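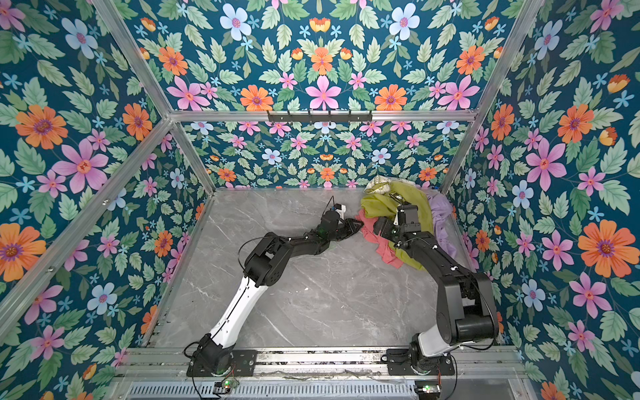 Hrvoje Gashi wrote to me after the last laundry post that he never minds the washing, it's the heap afterward that beats him, and could I please do a page on getting from heap to stack without losing a whole evening. Yes! I love this subject far too much, so get yourself a drink.

How to fold your way through a pile of cloth

What you need

A flat surface at hip height
Good light from the side
A piece of stiff card, 13 inches wide
A row of small hooks on the wall (optional, but I'd miss mine terribly)

Step 1. Loosen the pile

Don't start folding yet. Get both hands in, one on each side of the heap, and pull it gently apart until it lies low and wide. Anything twisted together comes free now, with no tugging later. If something feels damp, hang it up and forget about it until the rest is done.

Step 2. Find the corners

Take the piece on top, pinch it near an edge and slide your fingers along the hem until you hit a corner. Keep hold of that one and do the same with your other hand. Two corners, arms apart, one good shake! This is the bit that changed everything for me. I used to grab cloth by the middle and then wonder why I was wrestling it.

Step 3. Lay it down and smooth it

Lower the far edge first and let the rest follow toward you. Smooth from the center out with a flat palm. A stone top is lovely for this (gray marble with a little white veining hides nothing and snags nothing), but cloth does slide on it, so rest one hand on the piece while the other works. On a wooden table you'll get more grip and a bit less glide.

Step 4. Fold to the card

Put the card in the middle, fold both sides in over it, slide it out, then fold the length in half and in half again. Small towels only need one fold lengthwise. Everything ends up the same width and the stacks stop leaning, and oh, it's so satisfying when you open the cupboard.

Step 5. Stack with the folded edge out

That way you can pull one piece without dragging its neighbors along. Heavy things go at the bottom.

What about the hooks?

Mine are for the things that never fold well: bag straps, aprons, anything with a loop. Clear the hooks before you begin so there's room for them all.

And the wallpaper?

Chak-lun Yuen asked if a busy print makes it harder to see what you're doing. Not for me, as long as the work surface itself is plain. I adore big flowers on deep teal, pink and orange and blue all over the place, and a folding corner is small enough to go wild in. Two sizes of the same sort of floral can sit one above the other quite happily. I'd hang the larger one first, then bring samples of the smaller up to it on a Thursday evening or whenever you normally fold, and look at them under the lamp you'll really be using.

Fitted sheets get their own page next month. Bring clothespins.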